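The Kusmont table, light wood-grain top

I've sold tables for long enough to know what most people ask first, and it's always "will it fit?" So measure your room before you fall for this one, and leave space to pull the chairs out – I didn't at home, and I still bang my elbow on the radiator!

The Kusmont has a pale beige laminate top with a faint streak running through it. It's a quiet sort of colour, so your plates and mugs get to do the talking (I love it with soft yellow crockery).
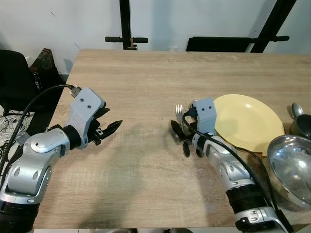 It seats four, or two if you like to spread out as much as I do. Cleaning is a damp cloth and a drop of washing-up liquid, nothing fancy. Please don't use scouring pads, they'll dull the finish.

The legs come separately in the box, and you'll want two people to turn it over once they're on. Delivery is from our Heltidbridge shop, and the next lot is due in March. Ask for Lerato or Yeshi if you'd like one put by.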